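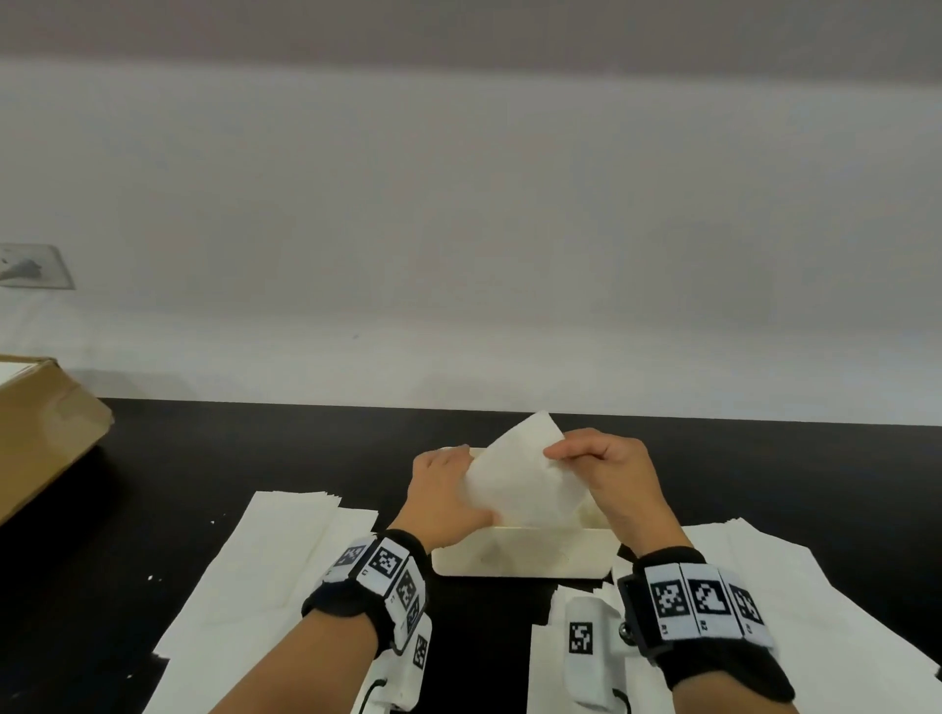

Folding a sheet over the tray, with paper stacked on both sides.

About Penmont

We check merchant statements for small shops. Card fees are sold as simple, and we doubt it. Johanna Hofstetter started Penmont after her own "flat rate" terminal billed her three different rates in one month.

Sushil Rawat reads the contracts and Sumeya Tesfamariam rings the providers — usually more than once. We take no commission from any of them.

Will you save money? Maybe. Plenty of owners don't, and we'll tell you so. A review costs $300, whatever colour your bank's brochure is. Phones are answered until 2 pm, except Wednesday.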